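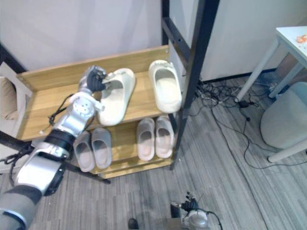

Ticket 1147
Subject: Artist biography displays wrong birthplace and merges two people
Site: Clirard online gallery, artist pages
Opened by: Jingyi Wei
Status: Pending customer

Jingyi Wei, 9:12 am
The page for our painter Orest Romaniuk says he was born in Lirnmont and trained as a ceramicist. He was born in Prakeck and has never made a pot in his life. The second paragraph, about the batik workshops and the years abroad, belongs to a different artist. I corrected the text in May and it was fine for a while. Now it's back. The help page says edits are permanent once published. I have my doubts.

Mikkel Vigfúsdóttir (support), 9:40 am
Thanks for the report. Please clear your browser cache and reload the page.

Jingyi Wei, 9:51 am
Cleared. Same text. I also looked on my phone, which had never opened the page before, and on the computer at the framing shop next door. Same text on both. I don't think it's my cache.

Mikkel Vigfúsdóttir (support), 10:25 am
Understood. I can see your May edit in the history, saved and published with no error. The version on the live page is older than that. Did anyone on your side restore a previous version?

Jingyi Wei, 10:33 am
There are two of us with a login. I didn't, and Boyang Kang says he didn't either. Does the history show a restore? If it does, it should show a name.

Mikkel Vigfúsdóttir (support), 11:02 am
It doesn't show a restore. I'm passing this to Hanyu Lü on the catalog team.

Hanyu Lü (catalog), 1:15 pm
Biographies on Clirard can come from two places: the text you type in, and the Paracha artist directory, if the record is linked. Yours is linked to Paracha entry 833. That entry is for another O. Romaniuk, a ceramicist and textile artist. When the directory refreshes, it overwrites the biography field. The overwrite isn't written to the edit history, so Mikkel couldn't see it.

I've unlinked the record and put your May text back. Please check.

Jingyi Wei, 1:38 pm
The first two paragraphs are right now. The exhibition list is still his, or hers, whoever the potter is. It has 34 shows on it. Orest has had nine.

Also, who linked it? We never asked for that.

Hanyu Lü (catalog), 2:20 pm
The link was made by automatic name matching. It goes by surname and first initial, then country. I agree that's thin.

The exhibition list is stored separately. I've removed the imported rows, which leaves the nine you entered. The search index still has the old summary and will update overnight.

Jingyi Wei, 2:31 pm
The list looks right. Before this gets closed I'd like to know two things. Can the matching link him again at the next refresh? And has the ceramicist's page picked up anything of Orest's? If I were that person I wouldn't want nine shows of someone else's oil paintings on my page.

Hanyu Lü (catalog), 3:05 pm
On the first: I've set "do not match" on the record. That should hold.
On the second: the directory only sends data one way, so nothing of his should have gone across.

Jingyi Wei, 3:09 pm
"Should" twice. Permanent was the word last time. Could you run a refresh by hand while I'm looking at the page?

Hanyu Lü (catalog), 3:44 pm
Fair enough. Refresh run on your record at 3:41. Biography unchanged, exhibition list unchanged, link still off. I also opened entry 833 and found none of your artist's shows there.

Mikkel Vigfúsdóttir (support), 4:10 pm
Can we mark this as solved?

Jingyi Wei, 4:16 pm
No. The page is right today, and it was right in May too. Leave it open until the next scheduled refresh has gone through and I've read the page myself. I'm keeping a copy of the text here in the meantime. And please fix the help page - it still says edits are permanent.

Mikkel Vigfúsdóttir (support), 4:28 pm
Set to pending. Help page wording sent to the documentation team as a separate request.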